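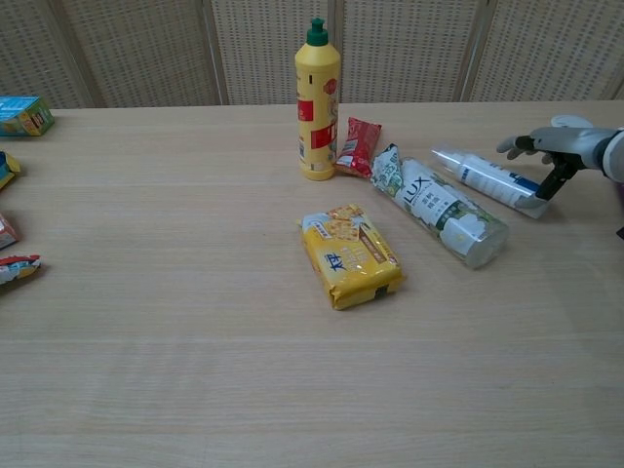

Laurinda Coelho found the woven panels on her divider sagging within a year, and asked whether the four-panel Tadby holds up better behind a table. So far it does. The mesh is cream with light-wood posts, and after 103 days in a storeroom the weave is still taut. Set the panels at a slight angle; fully straight, the divider tips. Dust collects in the weave and needs a soft brush. The hinges on mine squeaked from June on, and one screw needed retightening. It screens clutter, not sound.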